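Odelitz paper-handling examples: progress report, second quarter of the grant
Prepared by Yuxi Tang for Hilde Postma, Rovness Fund

Where we are

You are paying us to teach two robot arms to do office filing, a skill most of us in the lab have avoided learning for years. The target for this stage was 2,000 usable examples of a person steering the arms through folder and paper work. We have 1,975. I would love to say the missing 25 are a rounding matter, but your reporting form has a box for shortfalls and I have filled it in.

An example counts as usable when all the camera views run from start to finish, the joint readings line up with them, and the written label matches what the arms did. Anika Haddad checks every one. She rejected 73 this quarter, mostly for labels. Operators are good at moving paper and less good at remembering which way they moved it by the time they reach the keyboard.

What slowed us down

Paper, chiefly. A single sheet lying flat is about the least helpful thing you can hand to a gripper. It slides, it curls, and it sticks to whatever is under it. Menaka Nanayakkara tried heavier stock in April and the arms did far better, as would anyone, but real offices do not file cardboard, so we went back to the ordinary kind.

Glossy folders were the second problem. Overhead lights bounce off them and the early models took a reflection for the edge of a page. We have kept the glare in. The learning system will meet it sooner or later and may as well start now.

We also lost a Sunday to the Trurel export tool, which had been saving the left and right wrist views under each other's names -- quietly, and with great consistency. The affected examples have been relabelled and are included in the total above.

What the examples are good for so far

Dzintra Org trained a first model on the earlier part of the set and ran it 100 times on a sheet it had not met before. I have put the results in the annex, where they look better in a table than they do in a sentence. It approaches the page edge well. Closing on the edge and coming away with one sheet is another matter -- the thing we expected to be hard is hard, and we now have the numbers to say so.

Next quarter

We will collect the outstanding 25 and then move to mixed piles. We would like to shift 2 days of operator time from labelling to collecting, which needs your agreement under the grant terms. Rimkutė has offered us a box of retired office folders, dents and all, and we have accepted before they could think better of it.

Work at the bench

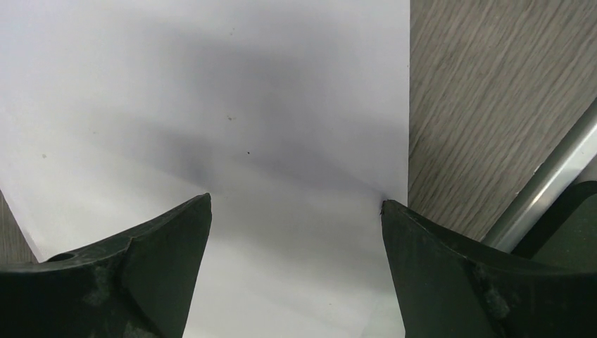
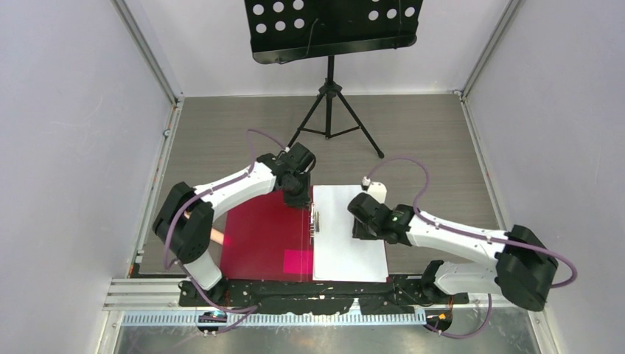
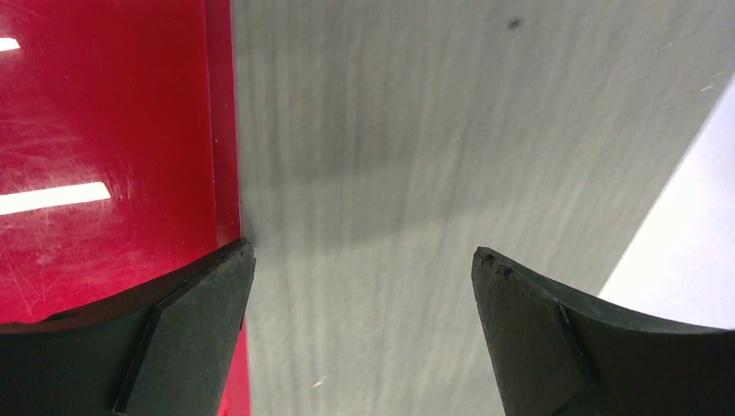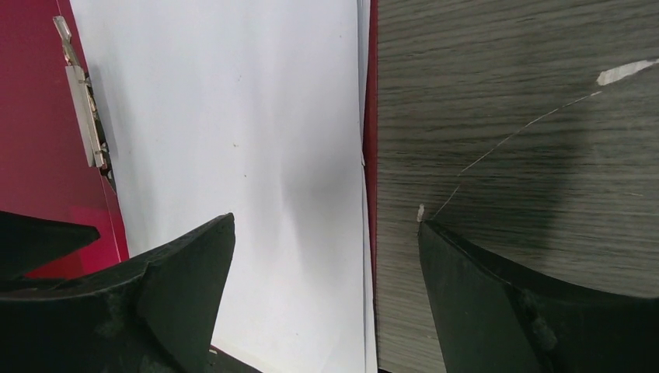

Folder and paper task. Second picture: both arms at the workstation. The other three: close views from the wrist cameras.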